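Shuzhen Qin had already poured the tea by the time I sat down, and she was well into the subject of baskets. "I tried boxes first, and you know what happens with boxes, the lids wander off and then you're just stacking things on things," she told me. She has been sorting out the Wirkgate workshop since April, and she loves it, you can tell!
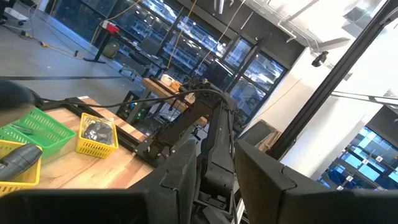

What she likes about plastic mesh is that you can see through it. "If a tool is in there, you see the tool. I don't want labels, I want to look." Green and yellow were simply the colors the shop had (she would have taken pink, she says, and happily). And when a basket gets too full? "Then I tip it out on the bench and have a good long think."

Comments

Oratile Matlala: Lovely read. My lids wandered off too.

Holtar: Do the small ones stack?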